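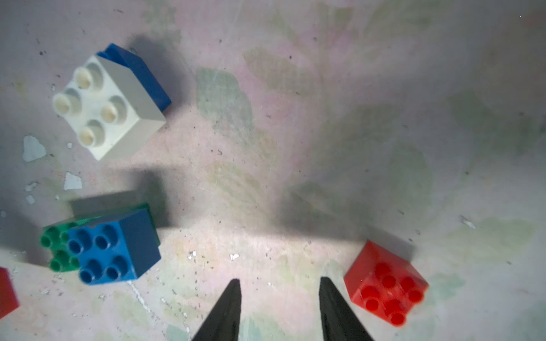 Hạnh Chu joined the Isberg Theater as associate choreographer in January. Her first full-length work for the resident company, Stakano, opens on 27th February with a cast of eight.

The piece began as a duet made in a church hall in Cosgrove, where Ms. Chu taught evening classes. "I had two dancers and very little time," she said. "We worked on walking, and on how one person falls into step with another. Most of that material is still in the second act." 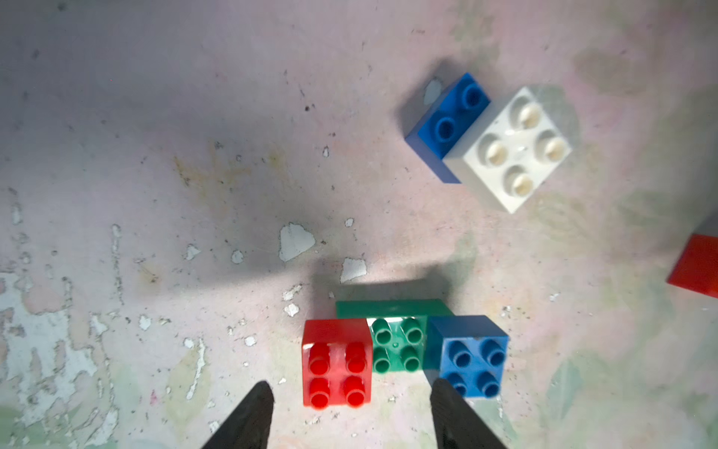 From duet to full company

Expanding the work took 18 studio sessions. Ms. Chu said that the larger cast changed her approach to counts, which she now sets only for the entrances. "After that they listen to each other. It makes the first week of rehearsal slow, and some of them found it uncomfortable. I would have, too, at their age."

The score is played live by the Kondel Quartet.

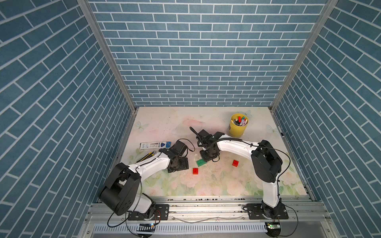

Ms. Chu asked the musicians to attend rehearsals from the start, an arrangement the theater had not previously made for a new commission. "The cellist breathes before a phrase, and the dancers learned that breath," she said. "With a recording we would have lost it."

Stakano will be given in the studio theater, which seats 200. Ms. Chu requested the smaller room. She had seen an early run from the back of the main house and felt that the hand movements in the closing trio did not carry.

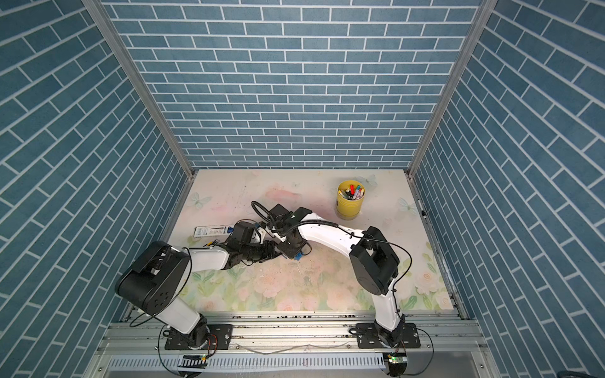 Page last updated: 27th February

Asked about her plans after the run, Ms. Chu said she would return to teaching before beginning another commission. "I miss the class in Cosgrove. Several of them have booked seats, and I expect to hear their opinions."

Tickets are available from the Isberg box office.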